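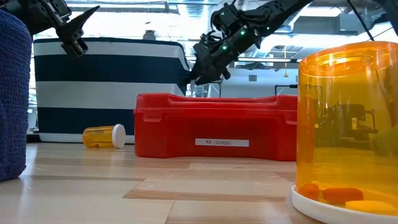 Two arms over the practice floor, with the striped bin and the red case in place.

Planning the second workcell
Posted 26th April by Tamsin Kincaid
4 min read

The equipment plan for the coming year is due in June, and I have been asked to set out how the figure for the second workcell was reached. Readers who followed the Skilell purchase will recognize the method.

The first draft listed the arms and very little else. Yaroslav Kovalchuk returned it with 17 comments, most of them concerning items we had paid for last time out of general supplies: cable, clamps, spare gripper fingers, lighting, and the household goods that the arms handle. Bins, cases and pill bottles are inexpensive individually. They are also replaced often, and they now have their own line of $1000 for the year.

Spare parts are budgeted at $2000. I had proposed less. The maintenance log for the Dunus cell shows 7 finger replacements, and the revised amount reflects that record.

Two suppliers have been asked to quote on the arms. Mughal offers the shorter delivery time, while Wokar includes installation and a second year of service. Neither quote covers flooring or shelving, and both assume that the customer will provide power at the bench - a point to be confirmed with the building office before any order is signed.

Training hours remain unfunded in the present draft. I intend to request them separately, under staff development.

Comments on the draft may be sent to me until the plan is submitted.

3 comments | 12 shares
Contact | Copyright Tamsin Kincaid | Back to top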